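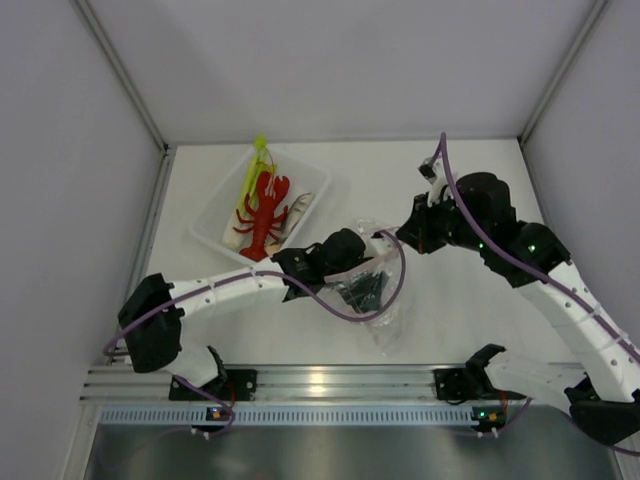
Why do we put food in bags before it goes home or into the fridge?

Bags keep food clean, hold drips in one place, stop smells from moving around, and slow down drying out.

Quick version done. Longer version now, because 521 of you wrote to the Funalura kids' page with food questions and a whole lot were about bags, fish and why celery goes bendy.

Three foods for today

Celery, lobster, fish. They can share a white see-through bin for a little while, like the ones at the top of the page, and they could all end up in the same dinner. But they are very different to pack. One is a plant. One has its skeleton on the outside. One has its skeleton on the inside and slides about if you tip it.

Let's go one at a time.

Celery first

Celery is a bunch of long stalks joined at the bottom. Pale at the base, greener as you go up, leaves at the top. The part we call a stalk is really the stem of a leaf. So when you crunch celery you are eating a leaf holder. Weird but true.

Most of celery is water. Inside each stalk there are tiny tubes that carried water up from the roots when the plant was growing. Those are in with the strings that get stuck in your teeth. When the tiny cells of the celery are full of water, they push on each other and the stalk stays stiff. Snap! When the water gets out, the cells go a bit floppy, like a balloon that's been behind the sofa since a birthday.

Where does the water go? Into the air. Fridge air is pretty dry. So celery with nothing around it dries out and bends.

A bag slows that down. The water can't float off so easily. But shut it up super tight and the wet stays on the leaves, and wet leaves get slimy. So lots of people leave the top a bit open, or wrap the celery in foil or a damp cloth instead.

Got a floppy one already? Cut a slice off the bottom and stand the stalks in cold water for a while. They drink it back up. Not always all the way.

Try it: ask a grown-up for two stalks. One goes in a bag, one goes on a plate, both in the fridge. Leave them a few days. Then bend each one gently. Write down what happend.

Now the lobster

Lobsters live on the sea bottom. Lots of legs (ten if you count the claws, and scientists do), two long antennae for feeling around plus some shorter ones for smelling, and a tail that fans out at the end. If a lobster is scared it flicks that tail and shoots off backward.

Is every lobster red? When they're alive in the sea lots of them are dark, greeny brown or bluish. The red color is hiding in the shell the whole time, stuck to another part of the shell that makes it look dark. Heat breaks the two apart and the red shows. A few kinds of lobster are reddish even when alive, so color alone won't tell you everything.

What's tricky about packing one? Pointy bits! Legs, claws, spiky edges on the shell. A thin bag and a sharp shell don't get along. You get a small hole, and out of the small hole comes a drip, and the drip goes on the bread.

So a lobster wants a strong bag, or two bags, or a box. And plenty of room. If you push and shove the legs come off.

One more thing. Live lobsters are different again. They need to breathe, so they should never be sealed up in a plastic bag. Grown-up job, that one, ask the person at the fish counter.

Now the fish

A silvery fish has a dark back and a light belly. Lots of fish do. Why? Think about looking down into the sea. Dark water below, so a dark back is hard to spot. Now think about being underneath, looking up. Bright sky, so a pale belly is hard to spot too. It's called countershading. Penguins do it as well.

Fish goes bad faster than most things in your shopping. Fish live in cool water, and the tiny living things on them (bacteria) are used to the cool as well. Your fridge is cold, but those bacteria can still get going, only slower. That's why fish counters use heaps of ice. Ice is colder than most fridges.

The smell? Fresh fish smells a bit like the sea. When it gets older the bacteria change some of the stuff inside the fish into stuff that smells strong. Your nose picks it up really well. Butter picks it up too, and so does cake, if it's sitting near. A closed bag or a box with a lid helps.

Bag for fish: closed at the top, no holes, laid flat. Put it on a plate or in a tray in case it drips.

So can they all go in one bag?

Better not, if they are raw. This is the big one so read it twice if your in a rush like me.

Raw fish and raw lobster can have germs on them. Cooking kills the germs. Great. But celery gets eaten raw a lot of the time. If fish juice drips on celery and nobody washes or cooks it, the germs go straight in your tummy. The long name for this is cross-contamination. Cross as in crossing over from one food to another, not cross as in grumpy.

How to split it up:

Celery in its own bag.
Fish in its own bag.
Lobster in its own bag or box.
Fish and lobster low down in the fridge, celery up higher or in the vegetable drawer.

Low down because drips fall down. They don't fall up.

How to get a floppy bag open

A thin clear bag is annoying. The two sides stick together and you rub and rub and it won't open. Why? Partly it's static, the same thing that makes your hair stand up when you pull off a sweater. Partly the plastic is just very smooth and very flat so the sides sit tight together with hardly any air in between.

Things that work:

Rub the top edge between your finger and thumb.
Dampen a fingertip on something clean and wet (a wet lettuce bag at the store is good). Don't lick your finger, please.
Pull the two sides apart and let some air drop in.
Get a helper to hold one side of the opening while you hold the other. Much easier with two.
Roll the top edge down a little, like a sock. It stays open better.

Then put the food in. Heavy end first. For celery that's the pale bottom end. Leaves poking out of the top is fine.

Don't drop things in from high up. Lower them. A bag on a table is easier than a bag hanging in the air, since the table takes the weight.

What are bags made of?

Most clear food bags are plastic. Plastic is mostly made from oil and gas out of the ground. It gets melted, then blown up into a giant thin bubble, taller than a house sometimes, then squashed flat and cut. The bottom gets sealed with heat. That's your bag. Next time you have one, look for the line across the bottom where it was sealed.

Plastic is good at keeping water in and also very bad at going away. A bag can last for ages after you only used it for a ten minute walk home. If it gets in the sea it can hurt turtles and birds and, yes, fish. So:

Use one only when you need one.
Dry vegetables can often go loose in a cloth bag.
A clean bag that only held celery can be used again. A bag that held raw fish or lobster goes in the trash.
Never put a plastic bag over your head or give one to a baby or a little brother. Not as a joke either. They are dangerous because air can't get through.

The bin

Before anything gets bagged it helps to have it all in one tub or bin with raised sides. Nothing rolls onto the floor and any water stays in. See-through plastic is handy as you can check from the side if there's a puddle. Rounded corners are easier to wash too, no gunk stuck in the corner.

Wash it after with hot water and soap. Every time. If it had raw fish in it, wash it before the celery goes anywhere near it. Same with the table. Same with your hands, front, back and between fingers, as long as it takes to sing happy birthday twice.

Play store at home

You need: a tub, some bags (paper ones are fine), and toy food or stuff from the cupboard. No toy lobster? Draw one. Fold the legs so they stick out.

Put everything in the tub. Now sort it. What drips? What's pointy? What gets squashed? What gets eaten raw? Pick a bag for each. Tell somebody why. If they don't agree, argue about it nicely.

Harder version: only two bags allowed, and you have fish, celery, a loaf of bread and a lobster. What goes where? There's more than one okay answer but bread with the fish isn't one of them.

Words from this page

Antennae: the long feelers on a lobster's head. One of them is an antenna.
Bacteria: living things too small to see. Some are helpful, some make you sick.
Countershading: dark on top, light underneath.
Cross-contamination: germs getting from one food onto another.
Static: electric charge that makes things cling.
Stalk: the long crunchy bit of celery.

More questions from you, fast answers

Do fish have to be washed before cooking? Usually not, the splashes spread germs round the sink. Cooking does the job.

Can you eat celery leaves? Sure. Strong taste. Good in soup.

Do lobsters have blood? They do, and it's mostly clear. It can go bluish when it meets the air.

Can I freeze celery? You can, but it goes soft when it thaws. Soup only.

Why does my bag get foggy inside? Water from the food hits the cold plastic and turns into teeny drops. Same as a bathroom mirror.

Funalura kids' page number 136. The one about eggs and why they sit pointy end down is number 109, and ice is number 93. Shells are coming later in January, send questions before then pleese.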